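PRESS RELEASE
For immediate use

Grundbridge wallpaper weekend returns in April, and this time we've got the big hall

Hello from all of us at Lirwood! I'm Aled Dafis, I run the shop on Campbell Street, and I'm very happy to say that the Grundbridge Wallpaper Weekend is coming back in April. Last year we squeezed into the back of the chapel and people were queuing down the steps (in the rain, sorry again), so we've taken the Tellorero Hall, with proper heating and a café that does a decent bacon roll.

If you've never been, it's a get-together for anybody who likes old-fashioned patterned paper or has a room they're scared to start on. We had 601 visitors last time, which for Grundbridge is an awful lot of people talking about paste.
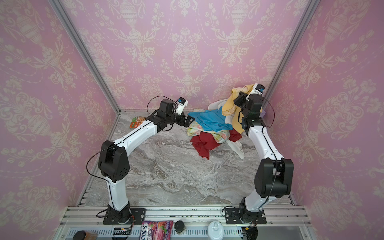
Doors open at 10 each morning and entry is free. You'll find 82 rolls of discontinued stock on the swap table to begin with, and more if people bring their leftovers, so please do! Part rolls are fine as long as they're clean and you've kept the label, because matching batches without one is a miserable job. I've got half a hallway at home that proves it.

There are three talks each day. Mine is on lining up a large repeat, and I'll be going slowly with plenty of time for questions.

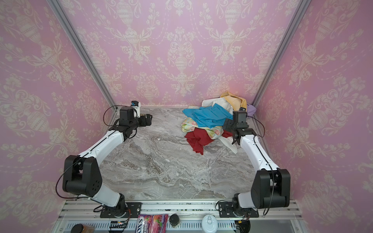 Big patterns are what most people ask me about in the shop, usually after they've bought the paper. They get one wall looking lovely and then come unstuck at the first corner. With a pink damask like this one, where the tall urns run up the back in two columns with a smaller vase between them, I'd settle the middle of the back wall first and let the sides follow. You'll waste a bit more paper. Buy the extra roll, you'll be glad of it when somebody puts a chair leg through the bottom of a drop.

The afternoon talks cover hanging paper in old cottages where nothing is straight, and getting woodchip off a ceiling without falling out with your family. Seats can't be booked, so come early for the woodchip one, it was packed last year.
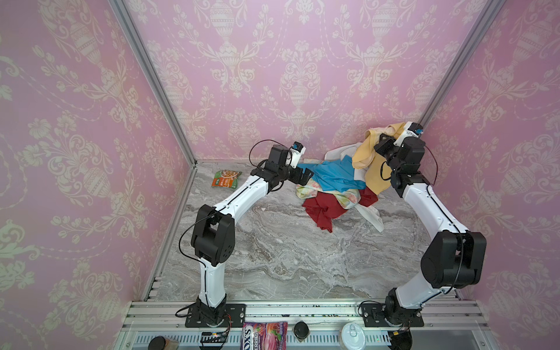 Pink damask with cream urns and garlands, over a marble-patterned floor.

We're still after a few people to share their own before-and-after stories on the small stage. You don't need to be a decorator and it doesn't need to have gone well! Five minutes is plenty. Pop into Lirwood and ask for me, or leave your name at the till.

Parking is behind the hall, and the side entrance is step-free. Dogs are welcome on a lead, though I'd keep them away from the paste demonstration.

ENDS

Press contact: Aled Dafis, Lirwood, Campbell Street, Grundbridge. Interviews can be arranged at the shop before opening time.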